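Keeping It on the Shelf

Heidrun Kälin has taught craft and sorting sessions out of the same room for years, and she has opinions about shelves. When we spoke she had just finished putting the room back in order after a long stretch of half-use, and she was willing to talk about how she did it.

"I started with the floor," she said. "People always start with the shelves. You can't get at the shelves if there are bags on the floor."

The job took most of January. She estimates she handled almost 3000 small items, counting beads only by the packet. A good part of it went to Wendelin Kaufmann, who runs a similar room across town and had space. The rest had to fit into one shelving unit and a closet.

She decided early on clear bins. The old ones were cardboard, with labels that fell off or had been written over.

"With a cardboard box, you pull it down, open it, put it back, pull down the next one. With a clear bin I can stand at the table and see what's in there. I don't label them anymore. I did label the closet."

The bins aren't strictly sorted. Kälin keeps bottles together when she can, but allows herself one large bin for whatever is in use that month.

"I tried to do it properly, one kind of thing per bin. I had so many bins I couldn't lift my arms. So there is a mixed one. It gets emptied when I can't see the bottom."

She has also run string across the front of the shelves. The idea came from Yoon-hee Geum, a former student who had seen it done on a boat.

"It costs nothing. You tie it tight, at about the height where a bin would tip. If I need the bin I lift it over. Children can't drag it out by the corner, and that was how we lost a whole bottle of paint." 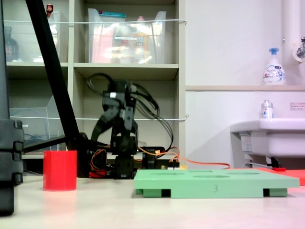

The worktable and the shelves behind it, with string across two levels.

The table gets its own rules. Kälin wants a cup within reach and a tray for anything that rolls. She likes shallow hollows in a tray better than compartments with walls.

"If the wall is high, small fingers can't pick the thing up. They tip the tray over to get it out. With a shallow one they just pick it up."

Color matters to her more than I expected. The tabletop is pale, so she looks for trays and sheets in strong or clear colors that stand out against it. She bought a set of white dishes from Sovivik some years ago and ended up giving them away.

"You couldn't find the edge of them. People put things down next to the dish."

I asked what she would change. She said the closet, which is too deep, and the light over the door. She would also like a second shelving unit but has measured the wall twice and it won't go.

Does the room stay tidy? She thought about it.

"Until the afternoon. Then we take 2 minutes at the end and everybody puts back what's nearest to them. It doesn't have to be theirs."

Kälin takes new groups again starting May 6, 2021. Anyone who wants to bring materials is asked to call first, and she is not accepting yarn.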